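Can the robots do my chores yet? A progress report

A few of you wrote back after the April issue to ask whether I'd ever make good on my promise to find out if a machine can put away the silverware. So I did! Or I tried, anyway. I spent two days at Skiltport, the shared workshop out past the old rail yard, where a handful of small outfits are teaching robot arms to do things most of us do while thinking about something else.

I should say up front that I went in as a grump. I own a robot vacuum (we call it Gerard, which is also the name of my late uncle, who bumped into furniture too) and it has never once finished the downstairs without getting stuck under the radiator. My expectations were on the floor next to Gerard.

My host was I-seul Hwang, who runs the drawer bench. Yes, there is a drawer bench. Her whole job this summer has been getting an arm to open a drawer, put something in it and close it again, and when I said that sounded like a small job she laughed at me for quite a while.

Think about how you open a drawer. You walk up, you hook a couple of fingers over the pull, you tug. If it sticks you tug harder, or you wiggle it, or you put your other hand on the cabinet so the whole thing doesn't come with you. You don't look at your hand much. You can do it carrying a baby and a bag of onions.

The arm has to work all that out from what its camera shows it and from whatever it can feel, and on a lot of these cheaper arms it can't feel a whole lot. It has to get its two fingers around the handle without ramming the drawer front. Then it has to pull straight back, and "straight" is a bigger word than I thought. Pull a little to one side and the drawer binds in its runners. Pull too fast and a light cabinet slides across the table. I-seul's first fix for that was a clamp. Her second fix was to take the clamp off again, as people don't clamp their dressers.

I asked her for a number and she gave me one. The arm had gone through 2000 practice runs shown to it by people moving it by hand or by remote control. On the afternoon I was there it tried a drawer it had practiced on 19 times, and it got the thing open and shut on all but five. I was impressed. She was not. "The other five are the job," she said, and went back to her keyboard.

Then she swapped in a drawer it hadn't met before and I saw what she meant. It came in a bit high, closed its fingers on nothing, and then pulled back very confidently with an imaginary drawer. I felt for it. I have done that with a glass door.

What surprised me was how much the handle matters. Knobs are one thing, bars are another, and those little cutout slots you see on kids' furniture are apparently a misery. Shiny handles can be trouble for a camera if the light hits them wrong. So can a pale drawer against a pale wall, where there isn't much of an edge to go on. I came home and looked at every handle in my kitchen like I was seeing it for the first time, and I can report that we have four different kinds, for reasons lost to history.

Down the hall, the Idahosa bench is doing shop-floor work – sorting fasteners into bins, mostly, and loading parts into a tray. Aminu Yusuf showed me around and he was a lot more cheerful about the whole business. His view is that the factory has it easy. The bins are always in the same spot, the lights never change, and no one leaves a cereal bowl in the middle of things. His arm moved 435 bolts while I ate a sandwich and it didn't seem bothered by any of them.

But he also told me that if you slide his tray over by the width of your hand, the older program he used to run would happily drop every bolt on the table beside it. The new one looks first. That's the big change, as he tells it. The old machines repeated a motion, and the newer ones are learning to look and adjust as they go, so a moved tray or a half-open drawer doesn't have to be the end of the shift.

He thinks the first really useful home robot will be a boring one. It will do one room and a few chores, slowly, while you're at work. He doesn't care if it takes an hour to clear a table. "You're not there," he said. "What do you care?" I have been turning that over ever since, and I think I'm with him. My dishwasher takes over two hours and I've never once stood there tapping my foot.

Laundry, since several of you asked specifically: there's a team called Jover at the far end of the building with a folding setup, and they were kind enough to let me watch one T-shirt. It took longer than it takes me, and it came out neater than it does when I do it (low bar). Then they gave it a fitted sheet, and we all agreed not to talk about the fitted sheet.

So where does that leave us? If your chore happens in the same place every time with the same stuff, a machine may already be doing it somewhere. If your chore is "tidy up in here," you're still on the hook, and so am I. I'm going back to Skiltport once I-seul gets her mixed set of drawers running, because I want to see it deal with one that sticks. I offered her the one under my oven. She said to bring it in, so if anyone has a tip for getting a warped drawer off its rails without taking the trim with it, please hit reply.

One more reader question before I go, and there's a little more room for these next time, so keep them coming.

Aug 26, 2023 | 19 comments | 5 shares
Contact the editor | Copyright, all rights reserved | Back to top

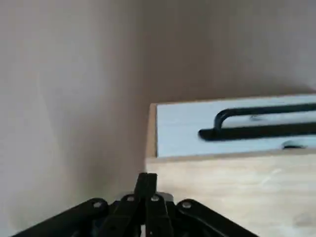
Why is opening a drawer harder for a robot than sorting bolts?

Drawers vary from house to house in their handles, their height, how far they slide and how much they stick, so the robot has to look, get a good grip and adjust its pull as it goes. Bolts on a workbench usually sit in the same bins under the same lights, and a machine can get very good at a job that hardly changes.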